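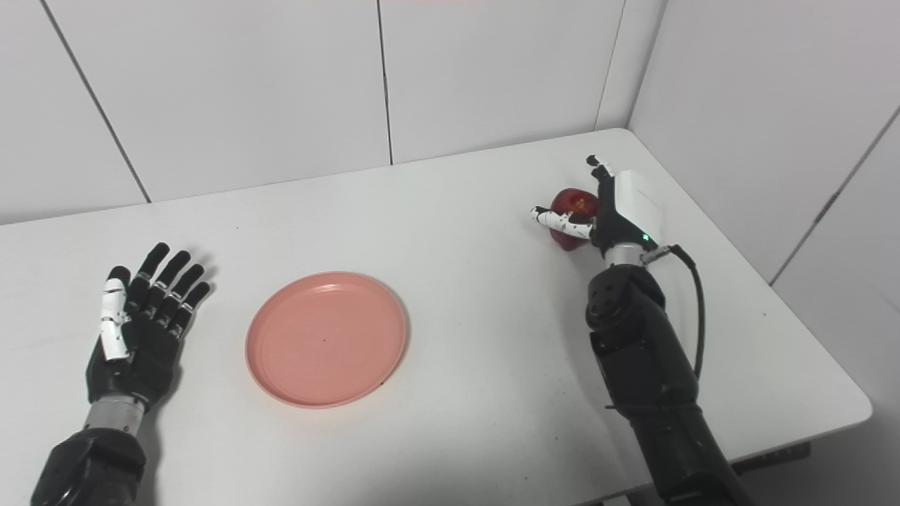 *The right hand closed around an apple. The pink plate is empty.*

## How a robot gets its examples

Dremora is a learning program. It controls two robot arms at the Kaimal lab. It does not start out knowing what "put the apple on the plate" means. People have to give it examples.

One example is called an **episode**. It has two parts:

- pictures from a camera, saved many times each second
- numbers that tell how far each joint was bent when each picture was saved

A person guides the arms through the job from start to finish. Then the apple is moved to a new spot and the job is done again. If every example began the same way, Dremora would learn only that one spot.

The apple set has 2811 episodes. Each one lasts 12 seconds or less. Drops are kept, but they get a label, "miss".

**Training** comes next. The program looks at a picture, guesses the next joint numbers, and compares its guess with the saved ones. Then it changes itself a little and guesses again.

**Word to know:** *joint*, a place where an arm or finger bends.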